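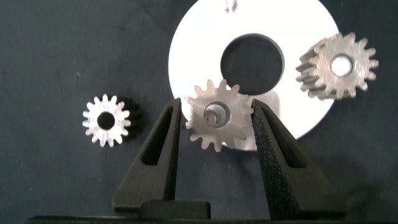
I finally switched our water heater over to the off-peak rate in July, and the first full bill came Tuesday. It was 40 dollars lower than the one before. Part of that is the weather. The incoming water is warmer now, so the heater has less to do.

The setup took one phone call and a form. The utility put in a second meter, and I set the timer to run from eleven at night until six in the morning. Our tank is old and not well insulated, so I bought a blanket for it at the hardware store on Gresta Street and taped the seams.

Showers before work are fine. Dishes after dinner are fine too. Laundry on a Sunday afternoon is where we ran short, and I've moved the towels to Saturday morning.

Ga-eun Ban asked in the comments last time if I'd looked at a heat pump model. I did. The quote was 430 dollars more than I wanted to spend, and the closet would need a louvered door. Maybe when this tank goes.

I'll post the winter bills when I have them. Next up is the dryer vent, which I've been putting off since spring.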